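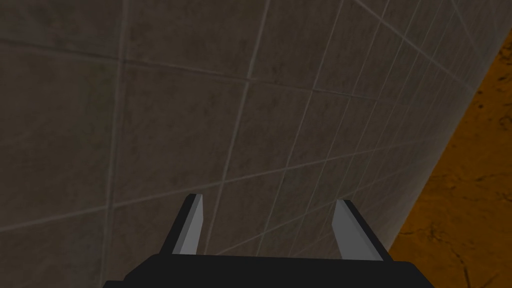 4. Setting up the two-arm cell in the Watdale kitchen

This section covers loading the Stougaard two-arm robot into the simulated Watdale kitchen, checking the cameras, zeroing the Drunarau grippers and saving a home pose. It assumes that Pikurer is installed and that you have finished Section 3 (Licenses and user accounts).

Allow one hour for a first set-up. A reload from a saved cell takes much less time, but you should still do the checks in 4.4 and 4.5 whenever the robot file or the gripper file has been changed.

4.1 Before you start

You need:

- the robot file for the Stougaard, with both arms and the torso
- the gripper file for the Drunarau parallel gripper
- the Watdale kitchen scene and its object set
- a user account with edit rights on the cell

Close any other cell that is open. Pikurer will let you keep two cells open, but the camera windows carry the same names in both and it is easy to adjust the wrong one.

CAUTION: If your workstation is also connected to a real Stougaard, set the output switch on the Connections page to SIM ONLY before you load anything. The jog commands used in this section are sent to every connected robot. The switch goes back to its last saved position after a restart, so look at it each time.

4.2 Loading the robot and the scene

1. Open Pikurer and choose New Cell.
2. Load the Watdale kitchen scene first. Wait until the status line reads Scene ready.
3. Load the robot file. The robot appears at the scene origin, which is inside the counter. Do not press Play yet.
4. Open the Placement page and enter 496 mm in the Base Standoff field. This is the distance from the front of the cabinet to the front of the robot base.
5. Set Base Yaw to zero. The torso now faces the cabinet.
6. Press Apply, then Settle. The robot drops onto the floor and comes to rest.
7. Check the contact list. The only contact listed should be base to floor. If an arm link shows up in the list, press Undo and repeat from step 4.

NOTE: Loading the robot before the scene works, but the floor contact is then created without friction and the base creeps backward as soon as an arm moves. There is no warning for this. If the base is creeping, delete the cell and begin again with the scene.

4.3 Attaching the grippers

The grippers are attached one at a time. Do the left arm first so that the joint numbers match the tables in Section 9.

1. Select the last link of the left wrist in the tree.
2. Choose Attach Tool and pick the Drunarau file.
3. Set Tool Rotation to zero. The fingers should point straight out along the wrist axis.
4. Press Lock.
5. Repeat for the right wrist, using the same file. There is no separate right-hand version.
6. Open the Joints page. Each gripper should now show one driven finger joint and one follower.

If the follower is missing, the gripper will close on one side only. Remove the tool, reload the file and tick Keep Linked Joints in the import box. This box is cleared by default in older releases.

The finger pads are separate bodies from the fingers. They have their own friction value, and changing the friction on the finger has no effect on what the gripper can hold. Leave the pad value as it is in the file until you have run the lift check in Section 5.

4.4 Checking the cameras

The cell has a head camera and one camera on each wrist. All of them are fixed to the robot and move with it. Check the head camera first.

1. Open Cameras and select Head.
2. Jog both arms forward until the grippers come into view. Keep the speed slider in its lowest band.
3. Look for the top of the torso along the bottom of the camera window, with one arm on each side of it.
4. Jog the left gripper out over the back of the counter. Stop before the fingers reach any of the objects.
5. Raise the right forearm until its fingers point up in the camera window with the wall behind them and nothing else.
6. Confirm that both pairs of fingers can be seen clearly. Open and close each gripper once to be sure the window belongs to the arm you think it does.
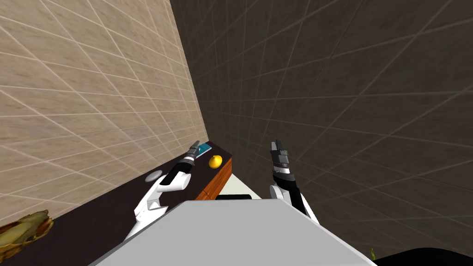
Figure 4-1. Head camera window at step 6, before roll correction.

The window in Figure 4-1 is tilted. The roll value stored in the robot file is for a camera mounted the other way around, and the walls and the counter come out on a diagonal. The arms are still correct relative to the torso, so you can finish step 6 with the view in this state. To correct it:

7. With Head still selected, open Mount.
8. Change Roll in small steps until the corner where the beige wall meets the dark wall is vertical in the window.
9. Press Store in Robot File. If you press Store in Cell the correction is lost the next time the robot is loaded into another scene.

Use the wall corner for this and leave the counter edge alone. The counter runs away from the camera, and its edge will look sloped even when the roll is right.

Then check the wrist cameras:

10. Select Wrist Left. You should see the gripper body along one side of the window and both fingers reaching away from it.
11. Open the gripper fully. Both pads should stay inside the window, with clear space between them.
12. Turn the wrist so that the fingers face a tiled wall. The grout lines should stay straight from one side of the window to the other. Curved lines mean that the lens correction has been applied twice; clear it on the Mount page and leave it on in the Cameras page.
13. Repeat for Wrist Right.

One finger may look slightly shorter than the other in a wrist window. A small difference comes from the camera sitting off center and needs no action. If the difference changes when the gripper opens and closes, the follower joint is wrong and you should go back to 4.3.

NOTE: Wall tiles that look strongly stretched toward one side are seen at a low angle. Turn the wrist until the wall is closer to square with the camera before you judge the lens.

4.5 Zeroing the grippers

Do this once for each gripper, with nothing between the fingers.

1. Move the arm clear of the counter. The fingertips must not be touching a wall. A light touch will not show in the contact list but it will shift the zero.
2. On the Tools page, select the gripper and press Open. Wait for the position value to stop changing.
3. Press Close. The pads meet and the force value rises.
4. When the force value is steady, press Set Zero.
5. Press Open again and read the position value. Write it down.
6. Close and open the gripper twice more. The open value must come back the same each time.

If the open value drifts, the solver step is too long for the pad contact. Go to Settings, Physics and shorten the step by one setting. Do not raise the closing force to hide the drift. It will pass here and then throw small objects off the counter in Section 5.

4.6 Placing the objects

The scene loads with its own objects on the counter. For set-up it is enough to have a few of them, and the standard layout keeps the lemon, the plate, the bread and the teal block.

1. Open Objects and choose Standard Layout.
2. Press Settle and wait for everything to stop moving.
3. Check that the lemon has not rolled. It is the only object in the layout that tends to. If it has, lift it slightly with the placement arrows and press Settle again.
4. Check that the plate is lying flat on the counter. If it is rocking, the counter and the plate overlap; lift the plate and settle again.
5. On the Reach page, set the limit for each arm to 454 mm from the shoulder while you are learning the cell. This stops the arms from being driven into the back wall. You can raise it later to 540 mm.

Objects that fall off the counter stay on the floor and are still counted as part of the layout. Reset Layout puts them back.

4.7 Saving the home pose

1. Jog both arms back until the forearms are clear of the counter.
2. Open both grippers.
3. On the Poses page, press Add and name the pose HOME. Use capital letters. The recovery script looks for this exact name.
4. Press Go To from a different pose and watch the head camera. Neither arm should pass through the counter or the torso on the way.
5. If one does, add a pose halfway and name it HOME_2. The script runs this one first when it exists.
6. Save the cell.

CAUTION: Go To takes the shortest path in joint angles and does not look for obstacles. Keep the pointer on Stop the first time you use it - a collision in simulation does no harm, but it leaves the objects scattered and you will have to repeat 4.6.

4.8 If something is wrong

Robot falls over on Settle
The base was placed partly inside the cabinet. Check the standoff value and its unit. The field accepts meters without complaint.

Head camera shows only wall
The head has been saved looking up. Set Pitch to the factory value on the Mount page.

Gripper fingers cannot be seen in the wrist window
The tool was attached with a rotation. Remove it and repeat 4.3 from step 2.

Gripper opens but will not close
The closing force is zero. This happens when a gripper file is loaded over an older one with the same name. Delete both entries from the tree and attach the tool again.

Arm stops partway with no message
The reach limit from 4.6 is active. The Reach page shows the affected arm in red.

Everything moves slowly
Close the camera windows you are not using. Each open window is drawn at full rate even when it is hidden behind another.

Questions about this section go to Steinar Thorlacius. Faults in the Drunarau file should be sent to Hjalti Toft with the saved cell attached and a note of which arm was in use.

Last updated: December 15, 2025

Related sections
Section 3: Licenses and user accounts
Section 5: Lift check and pad friction
Section 6: Recording and replaying a motion
Section 9: Joint tables
Moving a saved cell to another workstation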